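3.2 Collection of demonstrations by student teams

The demonstrations were recorded during a second-year project module at Tunstead, in which students worked in pairs and shared 4 hand-held grippers between them. Each pair chose a household task from a list and recorded it until they had enough usable runs. Teams could set up wherever there was space, on a bench or directly on the floor, and we did not ask them to match each other's lighting. The module ended in July with 2,751 recordings, of which the Ornby set used in Section 4 is a subset.

Students were given one training session before they began. After that they kept their own log, noting the task, the gripper used and any run they wished to discard. A run was kept if the object stayed in view at the start and the operator did not stop part-way through. 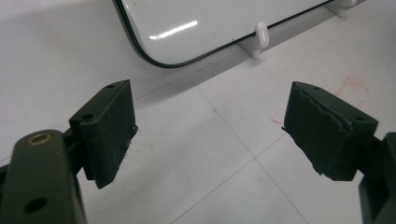 Figure 2. View from the camera on the hand-held gripper, with both finger pads and a white panel held by clips on a stand.

Wear on the finger pads was not part of the original plan, but it became a question we had to deal with. The logs recorded which gripper was used and said nothing of its state, so we went back to the recordings themselves. The two pads on one gripper need not look alike: in Figure 2 the layer on the right-hand pad is frayed and peeling along its top edge, while the face of the left-hand pad shows only faint ridges and a few specks of lint. We therefore scored the left and right pads separately, on a scale from zero (no visible damage) to 2 (torn or peeling). A pad that could not be seen clearly was left unscored.

Scoring was done on 600 recordings drawn at random from the full set. Two markers worked independently and then settled their differences together — most of these concerned the middle score, where light scuffing was hard to tell from dust. We did not remove recordings with worn pads. The Hilier baseline was trained once on all the data and once without the recordings scored 2, so that the effect could be checked directly.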